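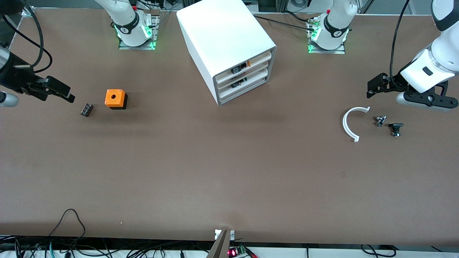

Cómo grabar un concierto con el móvil y que luego se pueda escuchar

Martes 7 de marzo

Lo escribo rápido porque me lo habéis pedido tres veces esta semana y prefiero tenerlo en un sitio. Va de grabar un directo en sala pequeña con el teléfono, sin gastar (o gastando poco), y arreglar el audio después. No es para grabar discos. Es para que el recuerdo no suene a lavadora.

Todo lo de abajo lo he probado en salas de menos de 100 personas y en un par de festivales. En estadio ni idea, no voy.

Antes de nada: permiso

Preguntad. A la banda o a la sala, un mensaje un par de días antes y ya. En salas pequeñas casi siempre dicen que sí si no lo vais a vender. Si dicen que no, guardáis el móvil y a disfrutar. Los de Grollalex, por ejemplo, dejan grabar todo menos los temas nuevos, y lo avisan desde el escenario. Pues esos no se graban.

Qué hace falta

Un móvil con espacio libre. Mínimo 10 gigas, que luego el vídeo se lo come todo.
Batería externa y cable corto.
Tapones para los oídos (para vosotros, no para el móvil).
Un micro pequeño de los que van al conector. Opcional. El mío es un Bruser de segunda mano que me traje de Holanda y va bien, pero con el micro del teléfono se puede hacer algo decente.
Una app de grabación que deje tocar la ganancia a mano. Esto sí que es importante.

En casa, la tarde de antes

Instalad la app y abridla. Parece una tontería. La primera vez que la abrí fue dentro de la sala, me pidió registrarme, no había cobertura y me perdí los dos primeros temas buscando otra.

Luego los ajustes:

Formato WAV si os deja. Si no, el AAC más alto que haya.
Quitad el control automático de ganancia. Puede llamarse AGC, nivel automático, mejora de voz, mil nombres. Fuera todo. Es lo que hace que el volumen suba y baje como un ascensor cada vez que entra el bombo.
Quitad también la reducción de ruido. Para ella las guitarras distorsionadas son ruido. Y los platos, más.
Modo avión. Una llamada os corta la grabación, y en algunos teléfonos además no la guarda.

Haced una prueba con la música de casa a tope un par de minutos. Si suena roto ya en el salón, en la sala olvidaos.

Dónde ponerse

Cerca de la mesa de sonido. Siempre. El técnico mezcla con lo que oye desde ahí, así que ahí es donde mejor suena. Si la mesa está en una esquina rara, que pasa mucho, entonces en el centro de la sala y un poco atrás.

Sitios malos:
– pegado al altavoz. Satura seguro.
– pegado a la pared del fondo, se acumulan los graves y sale una bola.
– al lado de la barra. Vais a grabar hielos y a dos señores hablando de su hipoteca.
– primera fila. La vista es genial pero solo se oye batería y el ampli del guitarrista que tengáis delante, la voz ni aparece.

En la última gira que pillé, la del Grorport en febrero, me puse bajo el balcón pensando que estaría mas tranquilo. Error. Debajo de un balcón los agudos desaparecen y todo queda como con una manta encima. Lo intenté arreglar luego y nada, lo que no está no está.

El nivel

La parte que más falla la gente. Con el telonero tenéis la prueba hecha, aprovechadlo. Abrid la app, mirad el medidor en la parte más fuerte de una canción y bajad la ganancia hasta que los picos se queden por -10 o así de margen. Parece bajo. Está bien. La banda principal siempre suena más fuerte que el telonero y ese margen se lo van a comer enterito.

Grabar bajo se arregla. Grabar saturado no.

Si no hay telonero, primer tema con un dedo en la ganancia y listo. El primer tema no suele quedar bien de todas formas, el técnico también está ajustando.

Truco si la app no deja bajar lo suficiente: un trocito de cinta adhesiva de papel tapando el micro. Una capa, como mucho dos. Cutre pero funciona, pierde algo de agudos. Despegadla después que si no la siguiente llamada os oyen fatal.

Durante el concierto

Sujetad el móvil sin tapar el micro. El principal suele estar abajo, justo donde pones el meñique. Comprobadlo antes.

Si solo grabáis audio, al bolsillo de la camisa con el micro hacia arriba, o colgado de algo, y os olvidáis. Esto es lo que hago yo ahora casi siempre. Nada de vídeo, así veo el concierto. En el bolsillo del pantalón no, roza a cada paso.

Si grabáis vídeo: horizontal, brazos pegados al cuerpo, nada de zoom. Canciones sueltas, no el concierto entero. La gente de detrás existe y ha pagado lo mismo. Brillo de pantalla al mínimo.

No cantéis. Ya lo sé. Pero el micro está a un palmo de vuestra boca y a quince metros del cantante, haced la cuenta de quién se va a oir. Tampoco aplaudáis con el móvil en la mano, suena a disparo.

Parad y guardad la grabación en el descanso si lo hay. Y antes de los bises, si os acordais. Archivos más cortos, menos disgusto si algo se corrompe.

Al llegar a casa

Copiad el archivo al ordenador esa misma noche. Sin tocar nada. Una copia se queda así para siempre y se trabaja sobre otra.

Después, en cualquier editor gratuito:

Cortad el principio y el final. Dejad unos segundos de público antes de la primera canción, queda más natural.
Filtro paso alto, suave, en 40 Hz. Quita el retumbe que no se oye pero se come el volumen.
Ecualizador: bajad un poco la zona de 200 a 300, que es donde vive la bola de graves de las salas. Un poco es 2 o 3 dB. Si necesitáis bajar 12 es que os pusisteis mal.
Para que se entienda la voz, subid un pelín a partir de 2000 Hz. Con cuidado, que ahí también están los platos y cansan enseguida.
Los aplausos cercanos: seleccionadlos a mano y bajadles el volumen uno a uno. Es un rollo. Pero es lo que más se nota, y además os deja subir el resto sin que pegue saltos.
Compresión muy ligera o ninguna.
Subid el volumen general al final del todo, nunca al principio.

Escuchad en auriculares y luego en un altavoz malo. Si se aguanta en los dos, terminado. Y no lo hagáis la misma noche, con los oídos tocados del concierto subís los agudos una barbaridad y al día siguiente pincha.

Juntar el audio con el vídeo

Si un colega grabó vídeo y vosotros audio bueno, se pueden juntar. Buscad un golpe de caja claro en las dos pistas, alineadlo, silenciad el sonido del vídeo. En canciones largas puede irse desfasando un poco, lo normal es volver a alinear en cada tema y ya está.

Nombrar los archivos

Año, mes, día, banda, sala. En ese orden, para que se ordenen solos. Tengo una carpeta entera de "grabacion nueva (7)" que no sé ni de qué década es.

Si queréis pasárselo a la banda, mandadles el WAV y no lo colguéis antes de que contesten. A veces os piden quitar una canción porque se equivocaron en el solo.

Me dejo cosas seguro. Lo de grabar desde la salida de la mesa con un cable va en otra entrada, que tiene su historia con los adaptadores y hoy no me da tiempo.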